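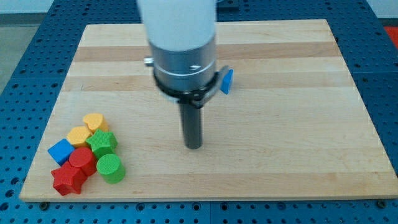 4/2/19 — tag recovery, Padeo skates. Got 2 of the 3 pop-ups back from the Dzene boat last night, third still pinging offshore, A-yeong is watching the Argos page. Both floats fouled but intact. Opened the first one up this morning and dumped the archive, 283 days of depth and temp, no gaps that I can see yet. Second one wont talk to the reader. Tried the other cable, same thing. Need a clean flat place to lay out vertebrae for sectioning, the steel bench is too cold on the hands and everything slides. Thinking of a pale wood board like that one, striped strips and all, set on the blue table with the holes. Smooth enough to wipe down. Must ask Nayeli if bare wood is ok near the ethanol.

Depth trace, first pass: animal sits on the bottom most of the day, then comes up after dark and goes back down before light. Stops doing that in December. Stays deep, max roughly 2,000 ft. Temperature sensor agrees so I dont think its drift. Tag could have been ingested?? Check light channel before saying that to anyone.

Nayeli Paucar says the Jestodau skates did something similar but shallower, she is digging out the old plots.

Vertebrae — resin batch from Nusteck still tacky at the edges, leave another night. Do not section yet. Labels on the small jars are smearing, redo in pencil.

To do
— light channel, first tag
— email re dead reader port, ask about sending the second tag in
— A-yeong Um to forward last fix for the third
— more nitrile gloves, mediums
— move skate jars off the top shelf befor somebody knocks them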